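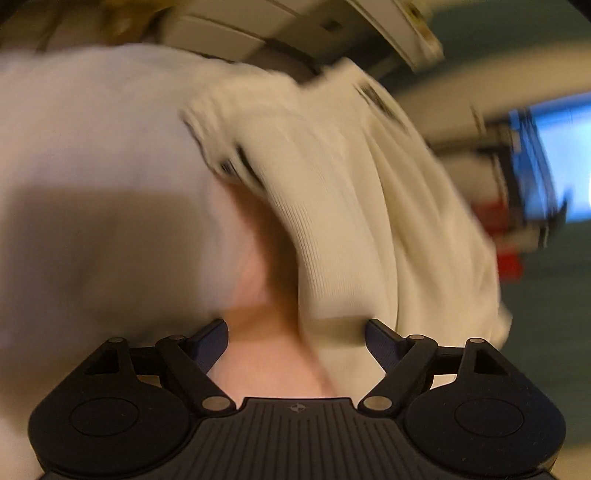 Cream knitwear, with fine ribbing along one side.

Backup restores: what we learned from the spring round

Twice a year we ask readers who look after a database to restore one of their own backups onto a spare machine and tell us how it went. The spring round closed in April and 50 of you sent in notes. Thank you, especially to those who included the error messages in full.

The most common problem was disk space. Backups are compressed and restored databases are not, and several people found that the spare server could hold the file but not what came out of it. One reader had a log file that had grown to 50 GB without anyone looking at it. The restore needed all of that space before it would even begin. If you haven't checked your log sizes lately, do that before anything else on this page.

Second was logins. The database came back fine and then the application couldn't connect, as the users inside the database no longer matched the logins on the new server. It is an old problem and the fix takes a minute once you know it, but it can eat half a morning if you don't. Script your logins out and keep the script with the backups. Keep the script up to date as well. Two people had one that dated from before their last server move.

Third was time. Most of you had a figure in mind for how long a restore would take, and most of those figures were too low. The worst case was a stock system called Lono, used across several shops, where the written plan allowed 3 hours and the restore ran for over 7. Nothing went wrong during it. The database had simply grown since the plan was written, and the spare server had slower disks than the live one.
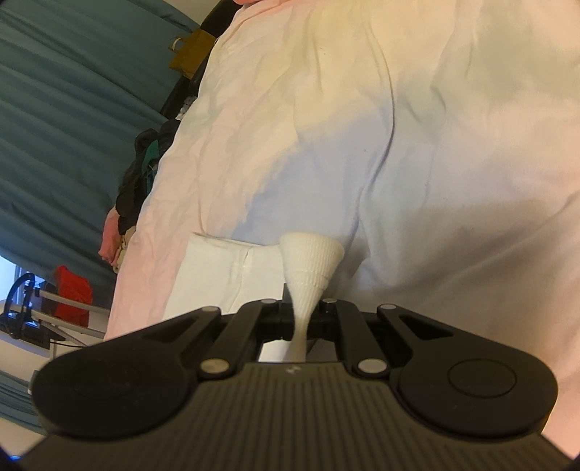 White ribbed cuff and tie-dye bedding.

A few smaller points from your notes:

Check that the backup job is backing up everything. At Bollum, a new database had been added in the winter and the job still had a fixed list of names in it. The job reported success every night, which was true for the databases it knew about.

Encrypted backups need their certificate. Without it the file is no use on another server. Store a copy of the certificate and its password somewhere other than the machine they protect, and make sure more than one person can get at them.

Run a consistency check after the restore. A restore that finishes without errors can still contain damage that was in the database when the backup was taken. Only about a third of the notes mentioned doing this step at all. It can be slow on a large database, so leave it going overnight if you need to.

Write down the order. The Collado office restores four databases that depend on each other, and they now keep a single printed sheet with the order, the file locations and the expected times. They use server nicknames on it (theirs is Nina), so anyone borrowing the idea should put the full server name next to the nickname.

We were also asked whether restoring to the same server under a different name counts. It is better than no test, and it will show whether the file can be read. It won't show missing logins, missing certificates or missing scheduled jobs, all of which are already there on the original machine. Use a separate server if you can get one, even a small one with your smallest database.

The next round opens in October. The form will be the same apart from one extra box for the size of the database, as several of you gave a restore time with nothing to compare it against. Notes from people who have never done a restore before are very welcome, and you can leave out the name of your employer.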